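Folding on the Bed, and a Few Words About Black Pants

I do my laundry folding on the bed. My mother did it on the kitchen table and my aunt on top of the dryer, but I like to have the blue sheet pulled smooth and a whole mattress to spread out on, with the radio going in the next room.
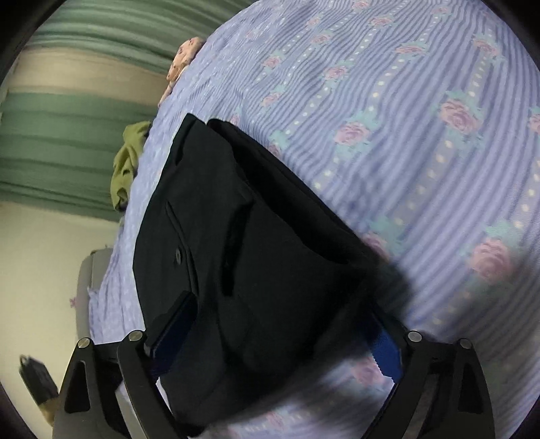
Why the black ones come first

Black clothes used to be the last things left in my basket every Sunday. I would put them off and put them off, and by the time I got to them the light was going and I couldn't tell a seam from a wrinkle. You know how it is with plain black cloth – the folds just disappear into each other! So now I start with them, while the sun is still coming in, and the colored things can wait their turn.

I begin by finding the waistband. It sounds silly to write that down, but when everything is one color I really do go hunting for it with my fingertips, and more than once I have carefully folded a pair in half sideways. Once I have it, I give the whole thing a good shake, lay it flat, and run my hand down each leg. Then I check the pockets. My friend Riku once washed a bus pass, two receipts and a cough drop in one load, and he still talks about the cough drop.

After that it's one leg over the other, the crotch point tucked in so the shape is more or less a rectangle, and then up in half, and in half again if it's going in the drawer. Shorts only need the one fold. I used to do five folds and stand everything on end like books, which looked lovely until I pulled one out and the whole row slumped over.

What goes on a hanger

Anything woven that creases easily gets hung up, if I have a hanger to spare. I button the waist first, because otherwise it slides off to one side and I find it on the closet floor in April. My neighbor Minoru swears by the clip kind, but they leave little dents on mine and I've gone back to draping them over the bar.

Next weekend I'm going to tackle the socks, which have been living in a pillowcase since I moved the dresser.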